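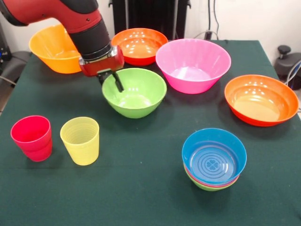 Went to the county clerk candidate night

Quick one before work, coffee going cold. I said I'd write up the candidate night at the Zalura branch library and it's been sitting in my drafts since Monday, so here goes, typos and all.

First thing. Hardly anyone under 50 in the room. I get it, it's the county clerk, people think it's the person who stamps your dog license. But the clerk runs the elections here. Picks the polling places, hires the poll workers, decides how long early voting stays open past the state minimum. If you were in the line at Lambrechts Road last time you know why I care. I stood there with a toddler on my hip and a dead phone. Never again please.

There are 3 people running. Only two showed. The third sent a letter and the moderator read it out loud, very fast, and I could not tell you one thing that was in it. Something about integrity.

Jarosław Kalinowski went first. He's the deputy now, been in that office a long time, and he talks like it. Lots of form numbers. But he had a real answer on the lines, he wants to split the Lambrechts precinct in two and use the middle school gym for the other half. Somebody asked about parking at the gym and he'd already been out there and walked it. Liked that. Didn't like that he got snippy when a guy asked why absentee ballots went out late in May. "The printer was late" is an answer but it's a pretty thin one, whose job was it to call the printer?

The other one, I'm not going to put her name because I'm not sure how she spells it and I lost the flyer, she's newer. Ran the front desk at the permit office before. Wants later hours one night a week so people with day jobs can register in person, and she wants sample ballots mailed to every household. Good. No numbers on what the mailing costs though. A woman in the back asked twice. Got "we'd look at that" both times.

Stuff I wrote on my hand, more or less:

Early voting Saturdays, both say yes. He said one, she said two.

Poll worker pay. Hasn't gone up in 6 years. Both want it up, neither said how much.

Drop boxes. He wants to keep the ones we have and put better lights on them. She wants one out by Skadden, where the bus stops running at dinnertime. I'm with her on that, my aunt lives out there and it's a whole production to get her to town.

Then a man got up and talked about the water bill for a long time. Wrong office sir. The moderator let him go on way too long and we lost most of the question time, so I never got to ask mine, which was going to be about the website. Have you tried to find your polling place on it? On a phone? I gave up and called.

Who am I voting for. Don't know yet. Leaning Kalinowski because of the precinct split, but the ballots thing bugs me and I want to here a better answer than the printer. Might email him. If he writes back I'll ask if I can post it.

There's another night coming up at the Stadatus community hall, doors at 7 pm, all three are suposed to be there this time. Bring a sweater, that hall is freezing. And check your registration while you're thinking of it, takes two minutes if you call.

OK, really late now. Comments are open, be nice.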